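Chapter 2
Holes, Pegs and What Fits Where

I have a confession to make before we get going. I spent a good part of one June playing with a shape sorter, on my own, with no toddler anywhere in the house. My tea went cold more than once. If you've ever picked one up "just to see" while tidying a playroom, you'll know how an afternoon can vanish that way.

It was Si-woo Myung who got me into this. We shared a desk at Drevden years ago, and Si-woo had a habit of leaving toys on my side of it with a little note saying "why?" and nothing more. One morning it was a block with shaped holes in the top. Why what? I put it in a drawer. By lunchtime I had it out again and was asking myself why a star is so much more annoying to post than a circle.

Try it in your head. You're holding a round peg over a round hole. Does it matter how you turn it? Not a bit. Spin it all day and it still drops in. Now swap it for a hexagon. You have to twist it until the corners line up, but you never have to twist very far, as there are six ways round that all work. A five-pointed star gives you five. A square gives you four, and a plain rectangle gives you 2 (and that's where people start muttering).
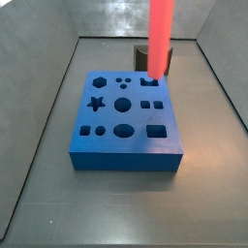 Then there are the shapes made of more than one hole, which I think are the really sneaky ones. Three small round holes in a triangle look friendly enough, because each hole is only a circle and circles are easy, aren't they? But if the piece has three prongs fixed together, they've all got to go in at once, and suddenly you care very much which way you're holding it. Put a square and a circle side by side on one piece and it's fussier still: there's exactly one way round that works, and no amount of pushing will change its mind.

We'll give this idea its proper name, rotational symmetry, in section 2.1, and we'll measure the turns in degrees in the section after. For now I'd like you to get your hands on something. A sorter is best, but a jam jar lid, a matchbox and some card will do nicely. Draw round each one, cut out the hole, and see how many ways you can post the piece back through without flipping it over. Write your answers in pencil. You'll want them again for Exercise 24, and I changed two of mine the first time I did it.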